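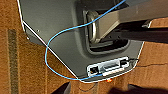

The Kavari clip-on shelf light is the small lamp I keep recommending to anyone with a dark kitchen counter. It weighs 50 grams, runs off a rechargeable cell and sticks up with a magnet, so there's no drilling and no cord hanging down by the toaster. The magnet wants bare metal – a polished silver-gray bracket is fine, matte dark gray plastic is no good at all, and for that you use the adhesive plate in the box. The light itself is lovely! Warm, even, and bright enough to chop onions by.

I've had mine up since March (the long version, from the Udine line) and it still holds a charge for a full week of evening cooking. There are three brightness steps, and the lowest makes a great night light.

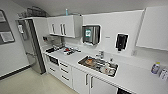
Margit Bognár wrote in that she put two of the long ones end to end and got rid of the shadow over her cutting board completely.

Order codes: short 1,225, long 1,676, spare adhesive plate 527. The lens pops off for washing, and warm water with a drop of soap is plenty.
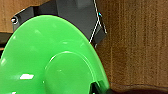 Can it charge while it's switched on? It can, but it stays on the lowest step until the cell is full.

Comments

Bent Overgaard: Does the plate come off painted walls cleanly?

Alžběta Michalík: Mine did, with a hair dryer and some patience.

Related items
Jin puck light
Plilwood shelf riser
Udine replacement lens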